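Ensinar um robô pela mão: notas de quem saiu pouco convencido

31 de agosto de 2018

Passei três dias desta semana a dobrar panos que não existem. Conto como foi porque me pediram opinião sobre o sistema e a opinião não cabia num e-mail.

A Fathima Gunawardena, com quem trabalhei há anos noutra vida, está agora na Pruvalura, a empresa que vende o Llanos. O Llanos é um pacote de teleoperação: dois comandos, um par de óculos, um robô de dois braços dentro de um simulador, e um programa que grava tudo o que a pessoa faz para depois treinar uma política. A promessa comercial é simples e ouvi-a várias vezes: mostra-se a tarefa, o robô aprende, ninguém programa nada. Quem escreve código para máquinas há tempo suficiente já ouviu esta frase com outros nomes. Nos anos do braço de pintura chamava-se "programação por guiamento" e consistia em agarrar no pulso do robô e levá-lo a passear pela porta do carro. Funcionava, diga-se, desde que a porta do carro estivesse sempre no mesmo sítio.

A tarefa que me calhou foi arrumação doméstica. Uma sala, uma mesa, um móvel, um pano, uns objetos. Pega-se no pano com a esquerda, estica-se, dobra-se, leva-se para o lado. A direita trata do resto. Escrito assim parece coisa para cinco minutos, e na folha de instruções vinha de facto como "tarefa curta".

O primeiro dia foi-se quase todo em aprender a não ter mãos. Uma pinça com dois dedos não é uma mão e o comando não devolve força nenhuma. Eu fechava o gatilho, via os dedos fecharem, e a partir daí era fé. Quando dobramos uma toalha em casa, a maior parte do que sabemos está na ponta dos dedos: sentimos a bainha, sentimos se apanhámos uma camada ou duas, corrigimos sem olhar. Tirem isso a uma pessoa e ela passa a dobrar com os olhos, devagar, com a cabeça inclinada, à procura de um ângulo de onde se veja se a pinça apanhou tecido. É isto que se grava. A minha primeira objeção é esta, e acho que é a mais séria: o que fica no ficheiro é um humano desajeitado a compensar um mau comando, e é essa pessoa que o robô vai imitar.

Disse isto ao Rafsan Bepari, que estava encarregado de me aturar. Respondeu-me que o modelo "faz a média" das hesitações. Perguntei-lhe o que dá a média entre alguém que contorna um obstáculo pela esquerda e alguém que o contorna pela direita. Riu-se, porque conhece a resposta tão bem como eu, e mostrou-me um filtro que deita fora as demonstrações demasiado diferentes umas das outras. Resolve o problema, sim. Também deita fora tudo o que uma pessoa faz de interessante quando a coisa corre mal.

E a coisa corre mal muitas vezes. O tecido simulado é melhor do que eu esperava, dobra com vincos credíveis, mas tem manias. Se se puxa depressa, fica com uma elasticidade de pastilha. Se se larga junto à borda da mesa, às vezes escorrega de uma maneira que nenhum pano de cozinha meu alguma vez escorregou. Ao segundo dia apanhei-me a adaptar o gesto às manias do simulador, a puxar mais devagar do que puxaria na vida real, a pousar mais para dentro. Aprendi eu a física dele. Que o robô aprenda comigo a mesma física errada não me deixa descansado.

A Fathima insiste que o objetivo são os números. O plano é juntar 4.000 demonstrações entre todos os operadores e só então treinar a sério. Eu contribuí com 222, o que me deixou os ombros num estado lamentável. Foi-me dito que 200 era o mínimo para o meu conjunto "contar". Perguntei de onde vinha o mínimo. Vinha da última vez.

Justiça lhes seja feita, há coisas bem pensadas. O botão de recomeçar está no sítio certo e responde logo. A gravação só arranca quando os braços estão na posição inicial, e isso poupa muito lixo. Os dois braços acompanham os comandos sem atraso que eu notasse, e em teleoperação isso é mais raro do que os folhetos dão a entender. A Adhiambo Kimaro, que fez a integração dos comandos, mostrou-me também o modo de correção: deixa-se a política trabalhar sozinha, e quando ela se engana a pessoa toma conta, emenda e devolve. Essa parte agradou-me. Emendar um erro ensina mais do que repetir um acerto, e se eu mandasse passava metade do orçamento para aí. Não mando, e o modo de correção está marcado como "experimental" desde janeiro.

Do que gostei menos foi do ponto de vista. O operador vê a sala de perto dos braços, com o corpo branco do robô a tapar uma parte da mesa, e com a cabeça torta vê a sala torta. Ao fim de uma hora já não se repara. Ao fim de duas tira-se os óculos e a parede verdadeira parece mal construída. Quem andar de barco talvez aguente melhor.

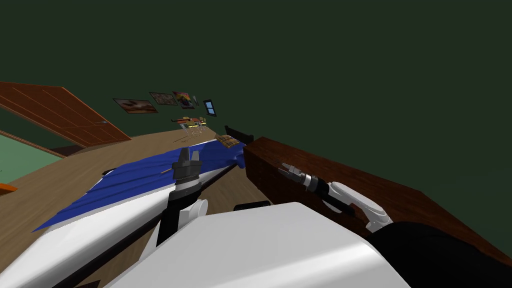 A pinça esquerda no pano azul, a direita por cima do móvel escuro.

Repare-se na mão direita. Nas minhas gravações ela passa muito tempo assim, no ar, enquanto eu penso no que a esquerda está a fazer. Somos péssimos a conduzir dois braços ao mesmo tempo quando nenhum deles nos dá sensações. Perguntei se essas esperas eram cortadas. São, mas só quando os dois braços param. Se um se mexe e o outro espera, a espera entra no treino como se fosse intenção. Haverá um dia um robô numa cozinha a suspender a pinça sobre um armário sem razão nenhuma, e eu saberei de quem herdou o hábito.

No último dia deixaram-me ver uma política treinada com um conjunto anterior, de outros operadores. Nove tentativas. Não vou dizer quantas correram bem, porque me pediram que não dissesse, e o pedido já diz alguma coisa. Digo só o que me ficou: nas boas, o gesto era bonito, quase humano, e as pessoas à minha volta calaram-se. Nas más, o robô fechava a pinça ao lado do pano e seguia caminho com a mesma elegância, transportando ar com todo o cuidado até ao destino. Não tinha maneira de saber que falhara. Ninguém lhe tinha mostrado um falhanço, porque os falhanços, como expliquei, são filtrados.

A Awuor Mabula, que já passou pela Drulthorpe e viu nascer e morrer um produto parecido, o Flilden, acha que estou a ser duro. Diz ela que qualquer aprendiz começa por copiar os gestos antes de perceber para que servem, e que eu próprio aprendi a soldar assim. É verdade. Mas quem me ensinou a soldar batia-me na mão quando eu aquecia o sítio errado, e eu tinha uma mão onde levar. Escrevi-lhe isto e ainda não respondeu.

O que eu queria ver, e pedi por escrito: a mesma tarefa com um pano de outro tamanho, com a mesa mais alta, com o móvel do outro lado. Depois a mesma tarefa com um robô verdadeiro, numa sala verdadeira, sem ninguém a endireitar o pano entre tentativas. Queria também que publicassem as gravações deitadas fora, nem que fosse uma amostra. Dessas três coisas, a primeira foi prometida, a segunda está "no roteiro" e sobre a terceira fez-se um silêncio educado.

Não acho que seja fumaça. Há ali gente competente e a teleoperação é, para certas tarefas, o caminho mais curto entre o que uma pessoa sabe fazer e o que uma máquina consegue repetir. O que me irrita é o "ninguém programa nada". Programa-se, e muito: na escolha do que se grava, no filtro, na posição inicial, no sítio onde alguém decidiu pôr a mesa. Só que agora a programação é feita por pessoas cansadas, de óculos, pagas à demonstração, e não há uma linha que se possa abrir para ver onde está o erro. Quando o braço de pintura falhava, eu ia ao ponto errado da trajetória e corrigia-o. Perguntei ao Rafsan onde se corrige este. Gravam-se mais demonstrações, respondeu.

Volto lá quando houver robô a sério. A Fathima já sabe que levo os meus próprios panos de cozinha, os velhos, com a bainha descosida.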